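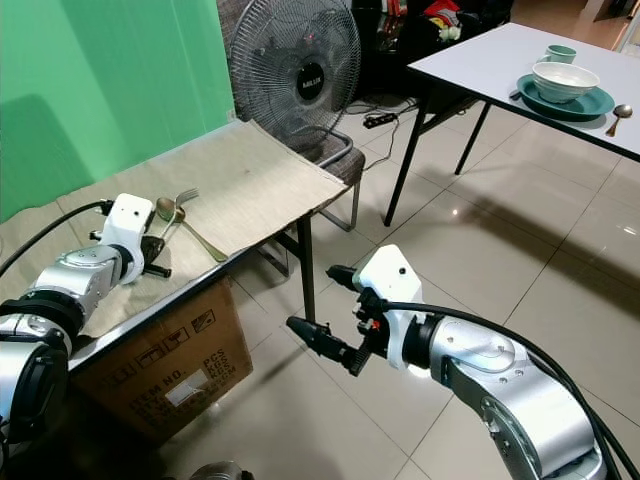

Caderno de bancada – planeamento de equipamento, outubro

Entrada 22. Célula de dois braços, tarefa de talheres e loiça.

Imprimir esta página
Enviar por e-mail

Ponto de partida: rever a lista de compras antes de fechar o pedido. A versão anterior misturava consumíveis com equipamento e não dava para comparar propostas.

Pinças. Os dedos pretos curtos servem para a loiça. Nos talheres pousados sobre o pano a margem é pequena: cabo fino, pouca altura livre, e quando a colher e o garfo ficam cruzados é preciso decidir qual sai primeiro. Pedir à Grendier dois pares de dedos com ponta mais estreita, mesma furação. Confirmar o curso de abertura antes de encomendar. Não comprar pinças completas nesta fase.

Preço da Grendier por par: 194 euros, sem portes. A Jandix tem um conjunto semelhante mas só vende com o corpo da pinça incluído, o que passa o total para 1905. Fica excluída neste item. Guardar a proposta para o caso de uma avaria no corpo.

Cabos. O cabo preto que entra por trás da pinça faz um laço largo. Com o braço recolhido não incomoda; com o braço estendido sobre a mesa falta verificar a folga. Orçamentar guia flexível e abraçadeiras de velcro para os dois braços. Valor baixo, entra em consumíveis. Incluir também um cabo de reserva por braço, conector já montado. O prazo de entrega do conector foi o que nos parou em setembro.

Alimentação. A régua no chão e os cabos soltos sobre os azulejos têm de sair dali. Opções:
– calha de piso com tampa, entre a cadeira e a mesa;
– régua fixada por baixo do tampo, com interruptor acessível;
– circuito próprio para os controladores, separado da ventoinha.
A terceira depende da instalação do edifício e não cabe neste orçamento. Avançar com as duas primeiras.

Superfície de trabalho. O pano bege faz pregas e a altura dos objetos varia com elas. Para os ensaios de repetibilidade quero um tampo rígido com marcas de referência; o pano continua para os ensaios de variação. A Lehtinen faz tampos à medida. Falta enviar as cotas e a posição dos furos de fixação.

Iluminação. Os azulejos são brilhantes e devolvem reflexos, e os talheres também. Antes de comprar painéis difusores, testar com o que há em armazém. Se for preciso comprar, painel único, suporte de parede. Sem tripés: já há pernas de mesas e cadeiras que cheguem na zona de passagem.

Fundo verde. Mantém-se. Há uma faixa mais escura do lado direito que convém corrigir com a luz, sem trocar o tecido.

Paragem de emergência. Um botão por braço, mais um comum junto à porta. A Cedex respondeu com prazo mas sem preço. Insistir.

Teto para este pedido: 2000 euros. Dedos e tampo são prioritários, depois alimentação e cabos. Os difusores passam para o pedido seguinte se a Lehtinen ficar acima do previsto.

Pendentes:
– cotas do tampo para a Lehtinen
– curso de abertura, Grendier
– preço da Cedex
– medir a folga do cabo com o braço estendido, nos dois lados

Última atualização: outubro, 17h40

Entradas recentes
Calibração do braço direito depois da troca de cabo
Ensaios com pratos e taças – notas
Inventário de conectores
Propostas da Jandix, comparação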